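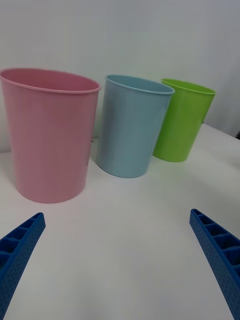
Slide 1: Pink, blue, green. Leave up while people find seats.

Speaker notes — "Three cups and a table", Kukness parents' and helpers' evening, 04/12/2019

Right, hello everyone, come in, there's room at the front if you don't mind being near me. I'll start while the tea's still going round.

So, cups. I've been given 16 minutes to talk about plastic cups and I could happily fill the whole evening, so somebody wave at me if I go over. I run the table play at Komville, mostly with the two to fours, and if the place was on fire and I could only save one box of toys it would be the tumblers. (PAUSE. They may laugh. Fine.)

Look at the three on the screen. Pink one's the biggest, then the blue, and the green one's at the back on the right. Plain plastic tumblers on a white table. I want you to keep them in your head because everything I do tonight comes off a set-up like that.

First bit — why three.

I used to tip the whole tub out. Every colour, every size, a great clattering heap, and the children would dive in and ten seconds later half of it was under the radiator. Lots of noise and not much playing. Then one January we had the big tub stuck in the other building for a fortnight and I only had what was in my bag, and I got the best fortnight of table play I'd had in years. One little boy spent a whole morning putting one cup inside another and taking it out again. A whole morning!

I've never gone back to the heap. Three is enough to choose from and you can see all of them at once. If a child wants more they'll tell you, or they'll go and fetch a shoe.

Second bit — the row.

(STAY ON SLIDE 1)

Notice they're not bunched together. There's clear table between the pink and the blue. When I set up for a new child I leave a gap like that, wide enough to get a small hand round the cup without knocking its neighbour over. The blue and the green are closer in, as you see them there, the one a bit in front of the other, and I like that too, for a child who's been coming a while. They have to work out which to move first. Or they just swipe the lot, and then you've got a different game.

Open end up, to begin with. You can see into them, and a child who can see into a cup wants to put something in it. Turn them over and it's a stacking game or a hiding game. I'd do those on another day.

Third bit — what to say. (This is where I usually get questions, so go slowly.)

Very little. I sit down, I put the cups out and I wait. My own mother could not do this, she'd have been saying "which one's the pink one? where's the blue one?" before the poor child had got its coat off. I'm not against colours! But I'd sooner say "you've got the blue one" when they've picked it up than quiz them about it. Same with size. "Oh, that one's bigger, it won't go in, will it" — and let them have another shove at it.

Words I find myself using a lot: in, out, under, behind, next to, full, empty, mine. Mostly mine.

Try it now with the cups on your own tables. One of you be the child. (GIVE THEM A COUPLE OF MINUTES. WALK ROUND. Don't let the back table start building a tower, they did last time and I never got them back.)

Fourth bit — the Ots game.

Some of you know this one from the summer. Ots is the little felt mouse, hold him up so they can see (HE'S IN THE COAT POCKET). Ots goes under a cup, everyone shuts their eyes, and we guess. With the very small ones I don't move the cups at all, I just pop him under while they watch, and they are still thrilled to bits when he's there. With the nearly fours I'll swap two round, slowly. If they cheat, let them cheat. Peeping is good thinking as far as I'm concerned.

Use the biggest cup for Ots first. He's got long ears and he gets stuck in the little ones.

Fifth bit — practical.

A pale table helps. We had a patterned wipe-clean cloth for ages, strawberries all over it, and the children kept trying to pick up the strawberries. I took it off and the cups stood out straight away.

Check the rims now and again, run your finger round. Anything sharp or split goes in the bin, even if it's somebody's favourite. Wash in warm soapy water and stand them upside down on a towel. Don't nest them damp or you'll be prising them apart with a butter knife, ask me how I know.

For buying, we got ours through the Faltumix catalogue but any plain tumblers will do, so long as you can get a couple of sizes. Beakers with cartoon faces on are lovely for drinking out of. For play I leave them in the cupboard, they all end up having conversations with each other and no one puts anything in them.

QUESTIONS — leave slide 1 up. If no one starts, ask what they've got at home in the kitchen cupboard. Say the handout's by the door, and the sheet for borrowing a set, names and phone numbers please, in writing I can read.

Get Ots back before I leave!!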